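About Millby

Millby began in August, in the back half of a shop on Brillerdale, when Talha Kakakhel and Laiba Hayat took in a neighbour's ironing as a favour and somehow never stopped. We now wash, press and fold for almost 70 households, and we still know most of them by their pillowcases!

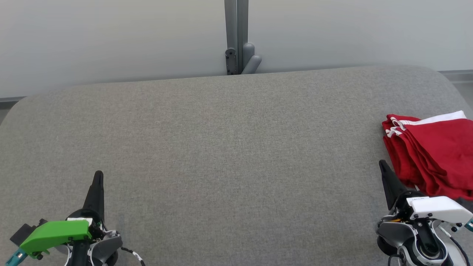

Folding is the part we care about most, and Laiba teaches it to everyone who joins us, however many years they've spent doing it their own way at home. We like a wide, padded top with plenty of room, and a soft grey fabric that lets you see what you're doing, so a red piece with a white trim can be folded in layers with the stripe along the edge. It takes a little longer (Haris Zaidi will tell you it takes a lot longer) but your drawers will thank you.

Bags can be dropped off from 8 in the morning, and Rigoberto Taipe is usually at the counter with the kettle on.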